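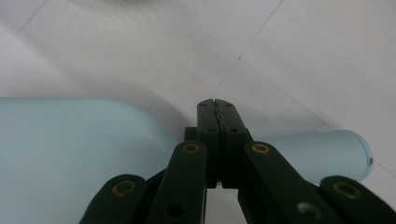

View from the hand-held gripper, fingers closed, light blue cylinder lying behind them on white tile.

Wiresetti hand-held gripper demos, data card

Maintainer: Gaspard Hoarau
Last edited: Wednesday, May 22, 2024
Status: usable, with the reservations below

What is in it

1,093 demonstrations recorded with a hand-held gripper and no robot attached. A person holds the tool, does a short household task, and the camera on the tool records the view past the fingers. Each demonstration has a video file, a finger-opening trace and a one-line text label. Everything was recorded at 30 frames per second.

Of these, 653 passed review. The rest are still in the download under unreviewed/, mainly so people can argue with our decisions. Please don't train on the full set and report it as the reviewed one.

What we don't believe about it

The usual claim for hand-held collection is that the data transfers to any arm that can carry the same gripper. We haven't shown that. People reach around things with their whole body, and an arm bolted to a bench can't always follow. We have one arm, the Lacroix, and it hit a joint limit on a good share of the floor-level paths when we replayed them. Until someone checks a second arm, treat "robot-ready" as marketing.

We're also doubtful about the variety. There are 19 task labels, but several are near neighbours. "Pick up object from floor" and "move object on floor" were often recorded back to back by the same person in the same room, and a model can do well on both by memorizing the tile pattern. Split by room if you want a number that means anything. The random split is included only for comparison with older results.

Known problems

- The linkage arms and fingers cover a lot of the lower part of the view. Objects lying behind the gripper are partly hidden, sometimes for the whole approach.
- Pale objects on pale floors have weak edges. The Stillel tracker drifts on these and we didn't correct it by hand.
- The tool throws its own shadow. An early model seemed to use the shadow to judge height, so expect trouble under different lighting.
- Finger opening is estimated from the video. Closed is reliable. Half open is a guess.
- Clips from January use an older camera mount and the colour is slightly off. They're marked mount_a in the index.
- Closed fingers don't mean a grasp. Some clips labelled "grasp" by the automatic pass had nothing between the fingers. Use the grasp_checked column instead.

Files

index.csv – one row per demonstration
video/ – one folder per session
opening/ – finger-opening traces, same names as the videos
splits/ – by_room.txt, random.txt
unreviewed/ – as above, same layout

Comparison with Ikura

Our earlier set, Ikura, was recorded by driving the arm directly. It's smaller and slower to watch, and policies trained on it still did better on our bench tasks. We'd like to see that result reversed before anyone calls this set a replacement.

Corrections

Send the session name and the row number to Gaspard. Label fixes go in first. Requests for more clips will wait until the room split has been redone.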